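Du bon usage de la table commune

Samedi 28 mars 2026

Le présent billet fait suite aux questions reçues à propos du règlement des repas partagés de la résidence Burnomside, dont j'ai eu l'honneur de coordonner la rédaction avec M. Leopoldo Cuevas. Il n'engage que son auteur.

La pratique du repas en commun y est ancienne. Elle reposait jusqu'en septembre sur un usage oral, chacun apportant un plat et repartant avec ce qui restait. L'arrivée de nouveaux résidents a rendu cet usage difficile à transmettre.
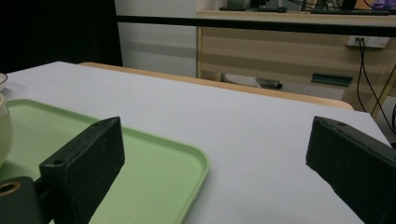
Le texte adopté comporte trois articles. Le premier fixe l'heure du service et prévoit que l'on attende les retardataires un quart d'heure au plus. Le deuxième traite de la participation aux frais. Le troisième, le plus débattu, concerne la vaisselle.

Il convient de rappeler que la résidence compte environ 58 habitants et que la salle ne peut en accueillir que 50. L'inscription préalable demeure donc obligatoire, y compris pour les invités.

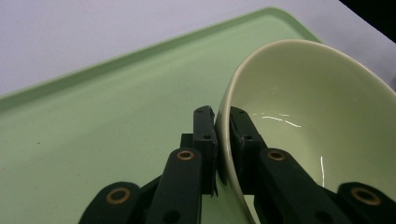

Sur la question des frais, M. Zaid Semaan avait proposé une contribution unique. Cette solution a été écartée au profit d'une participation libre, assortie d'un montant conseillé de 3 euros. Je persiste à penser que sa proposition méritait un examen plus long, et je l'ai fait consigner au compte rendu.
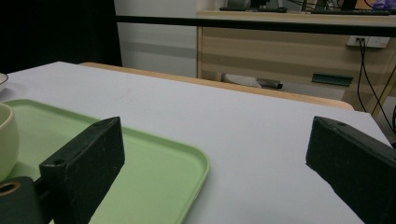

S'agissant de la vaisselle, la règle est désormais la suivante : toute pièce empruntée à la cuisine y est rapportée le soir même, lavée et essuyée. Les plats personnels non réclamés sont conservés une semaine dans le placard du couloir. Les couvercles dépareillés ne font l'objet d'aucune garde.
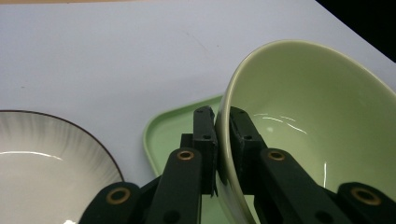
Plusieurs lecteurs m'ont demandé si le règlement s'appliquait aux goûters des enfants. La réponse est négative, le texte visant les seuls repas du soir. Les observations écrites peuvent être déposées dans la boîte du hall, au nom de M. Cuevas.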